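Back to the green

We've been in Wudulstead for seven weeks now, and I've finally settled on a colour for the kitchen. Maksym wanted grey (of course he did!), and I went through two sample pots of something called Clultau Mist before admitting I was miserable every time I made toast. So green it is – a proper, loud, cheerful green, like my nan's old cupboards, with the timber left bare beside it because I do love seeing a bit of grain.
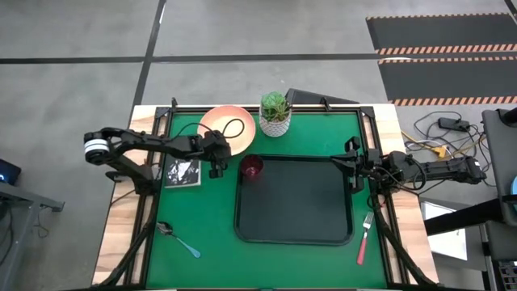 What's next

The pantry door, and then a long sit down with a cup of tea.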